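4.2 Contact-phase labelling from wrist-view video

The policy described in Section 3 expects each demonstration to be divided into approach, closure, transport and release. In the first version of the Bellis toolchain these boundaries were set by hand, and annotators disagreed most often about closure. We therefore replaced the manual step with a detector that reads two signals: the jaw opening, recovered from the linkage geometry in the image, and the relative motion between the pads and the nearest object mask. Closure is declared when the jaw opening has been constant for 8 consecutive frames and the mask moves with the pads.

The data come from the Nirwood household set, which holds 2,423 demonstrations recorded with hand-held grippers in furnished rooms. Of these, 1,916 passed the pose-tracking check and were used for training. The remainder were kept for error analysis only. Surfaces vary widely, and no attempt was made to clear the background or to restrict what else lay within reach of the operator.

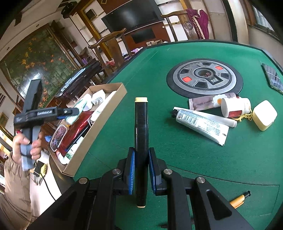
Braltach Papers in Applied Robotics, vol. 8, p. 100

Figure 3. Grasp on an upright black cylinder with cream-coloured ends, green felt surface. A second hand-held gripper is in view on the left.

Figure 3 illustrates the closure case that gave the first detector most trouble. The blue pads press on the sides of a black cylinder, and the jaw arms on either side are also black. A segmentation model driven mainly by colour tends to merge the cylinder with the linkage, after which the relative motion term is zero by construction and closure is reported too early. We corrected this by projecting the known gripper outline into the image and removing it before the object mask is computed. The three silver pivot caps serve as fixed points for the projection — they are easily found against the black linkage and need no added markers.

Two-operator recordings raise a separate problem. The second gripper may enter the view with its own pad visible, and a detector trained on single-operator data will sometimes track the wrong tool. The outline test settles most of these cases, as only the near gripper agrees with the projected model. Where both candidates score above the threshold, the segment is passed to manual review in Ilico, using the interface written by Frida Mikkelsen.

The planner takes the resulting labels without further smoothing. An earlier build applied a median filter at this stage, but short closures were lost and the release boundary moved later, so the filter was removed. The effect of boundary error on the learned policy is treated in Section 5.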